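The workshop of Garba Abubakar is on the upper floor of the old Coutinho bakery in Serkach, and in July it is already very warm there at ten in the morning. He repairs accordions. On the day of our talk there were two instruments open on the bench, and he continued to work on one of them during the first half hour.

He did not learn this trade from his family. His father sold cloth, and the first accordion he touched belonged to a neighbour. "It had one key which did not come back up," he says. "I opened it with a kitchen knife. I repaired the key and I broke two other things, so I had to learn."

For the learning he went to Gareth Marsden, who had the Brellard music shop at that time and who accepted him for one winter. He stayed 7 years. Marsden was strict about the wax, which holds the reed plates in their place. "Gareth made me wax the same block again and again. He looked at it, he scraped everything off and he gave it back to me. He did not say what was wrong. I was angry with him every evening."

I asked which work takes the most time. People think it is the bellows, he told me, but the bellows can be bought new. The tuning is slow. Each reed is scratched a little with a steel point, near the tip if the note must go up and near the base if it must go down, and then he listens, and waits, and listens again the next day. In a big instrument there can be more than 200 reeds. "You cannot do it when you are tired. I stop at four o'clock, also if the customer is standing on the stairs."

He keeps a notebook where every repair has a number. The last one, when I visited, was 3211, a small red accordion from Enda with moth holes in the felt. He does not like to refuse an instrument, even when the repair costs more than the price of it. "A woman paid me for one which was worth perhaps 100. It was her uncle's. I told her the truth first, and she said please do it." 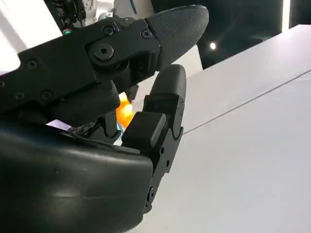 *Two black fingers, one with a textured pad at the tip.*

About the future he speaks with less pleasure. There is a boy who comes after school and has a good ear, but his parents would prefer an office for him. Garba does not argue with them. He has given the boy an old reed block to take home, with wax and a small iron, and told him to bring it back when the plates sit straight.

"He came back after one week," he says. "I scraped it off."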